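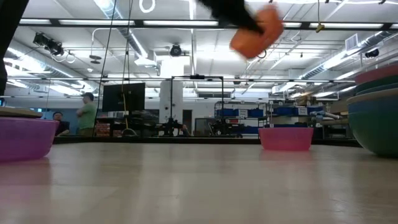 Chapter 16

Legal Help After a Disaster: Tenancies, Insurance and Credit

16.1 Scope of this chapter

A flood, bushfire or severe storm produces legal problems in clusters. A household that loses the use of its dwelling may, within a single month, have a dispute with a landlord, a claim before an insurer, arrears on a home loan and a missed deadline for a government payment. Each of these is governed by a different body of law and is decided by a different person or tribunal. The household usually meets them as one problem, and often brings them to one adviser.

This chapter deals with the work of that adviser. It assumes that the reader has completed Chapter 2 (retainer and conflict of interest) and is familiar with the general law of contract. It does not deal with personal injury, coronial inquests or the liability of public authorities for the management of dams and levees.

The law is stated in general terms. Residential tenancy legislation differs between jurisdictions, sometimes on points that decide the outcome of a matter, and the student should read the chapter beside the Act in force locally. Where a term is used in a sense peculiar to this book, it is defined on first use.

16.2 Key terms

Abatement of rent. A reduction in the rent payable for a period in which the premises are wholly or partly unfit for use.

Hardship notice. A communication from a borrower to a credit provider stating that the borrower is or will be unable to meet obligations under the contract. In many schemes the notice may be given orally and need not use any set form of words.

Indemnity decision. The insurer's decision to accept or refuse liability under the policy, in whole or in part. It is distinct from a decision on quantum, which concerns the amount payable once liability is accepted.

Triage. The sorting of enquiries at intake by urgency, by area of law and by the level of service the centre can offer.

Uninhabitable. Unfit to be lived in, as judged under the relevant tenancy Act. A finding by a building inspector is evidence on this point but does not always settle it.

16.3 An introductory problem

The following facts are used throughout the chapter. Further facts are added as they are needed.

Florside is a riverside suburb of the regional city of Lukbridge. In November, after several days of heavy rain upstream, the river enters the lower streets. Water reaches the ground floor of a two-storey building in Leckie Street and remains there overnight.

Desta Sisay rents the ground-floor flat under a fixed-term agreement. The landlord, Byung-chul Yook, lives in another state and manages the property himself. Ms Sisay leaves when the water rises and stays with a relative. On her return she finds that the power has been disconnected and that the floor coverings are saturated. Mr Yook tells her by text message that the flat will be "right in a fortnight" and that rent remains payable in the meantime. She stops paying.

The upstairs flat is owned and occupied by Deok-su Jang. Mr Jang holds a home and contents policy with Karnitz Mutual. His flat was not entered by water, but he kept tools and a freezer in a ground-floor storeroom. The insurer refuses that part of the claim on the ground that the loss was caused by flood, a risk he had opted not to cover. Mr Jang says the storeroom filled from a blocked stormwater drain before the river arrived. He has also lost income, as the workshop that employs him is closed, and he has missed two loan repayments.

Both attend a free legal clinic at the recovery centre, where Negin Ebrahimi is the duty solicitor.

16.4 The order of issues

The first task is to fix the dates. Time limits in this field are short, and several run from events the client may not regard as significant, such as receipt of a letter or the day on which the premises became unfit. In Ms Sisay's case the relevant dates are:

the date the water entered the flat;
the date she left;
the date of each communication with Mr Yook;
the date the next rent payment fell due;
the date of any notice to leave or notice of termination, from either side.

The second task is to check for conflict. Ms Sisay and Mr Jang live in the same building and were affected by the same event. Their interests are not obviously opposed at intake. They may become so if, for instance, the condition of the drain is attributed to works that one of them carried out. Ms Ebrahimi should record the enquiry she made on this point and the answer she received. The principles in Chapter 2 apply to a folding table in a community hall as they apply to an office.

The third task is to identify any step that must be taken that day. Advice on the merits can generally wait. A hardship notice for Mr Jang generally should not, as the protections that follow from it commence when it is given. The same holds for a written request by Ms Sisay that the rent be abated. A tenant who simply stops paying may be treated as being in arrears, even where an order reducing the rent is later made.

16.5 Proof of cause

Disputes over flood cover commonly turn on the source of the water and the time at which it arrived. Standard definitions of "flood" refer to the escape of water from the normal confines of a river, lake or similar body. Rainwater run-off and the overflow of a blocked drain may fall outside the definition and within the cover for storm damage.

Where both kinds of water have reached the property, three questions arise. Which entered first? Had the loss already occurred when the second arrived? How does the policy treat a loss with more than one cause? The third is a question of construction and is considered in 16.11. The first two are questions of fact, usually answered from a hydrologist's report, rainfall records, neighbours' accounts and dated photographs.

In the problem, the insurer relies on a report by Ibrahim Shehu, a consulting hydrologist. Mr Shehu modelled the river levels for the whole of Florside but did not inspect the storeroom. A report of that kind is admissible and may be persuasive. Its weight on a question confined to one room is open to challenge, and the adviser should ask for the model inputs – in particular the assumed floor height – before responding to the refusal.

16.6 Limits of a clinic service

Most advice given at recovery centres is limited assistance: a single interview, sometimes with a letter drafted on the spot. The client must be told where the assistance ends. In one unpublished file audit used in preparing this edition, 43 files were reviewed and roughly 16 contained no written record of the limits of the retainer. The omission matters most where a time limit is still running when the client leaves the table.

A short closing note is sufficient. It should state the advice given, the next date, the person responsible for acting by that date, and the place to which the client has been referred.

16.7 Preparatory questions

1. Draft the entry Ms Ebrahimi should make in the conflict register after speaking with Mr Jang.

2. Ms Sisay asks whether she can end the tenancy at once. List the further facts you would need, and the provision of your local Act to which each is relevant.

3. Mr Yook's text message says that rent "remains payable". What is the legal effect of that statement, if any?

4. Mr Jang telephoned his lender the week after the flood and said that he was "not going to make it this month". Consider whether this was a hardship notice. Refer to 16.2.

5. Identify two defects in Mr Shehu's report as it bears on the storeroom, and state what evidence could remedy each.

Answers to questions 1 and 4 are discussed in 16.8, which deals with intake procedure in detail.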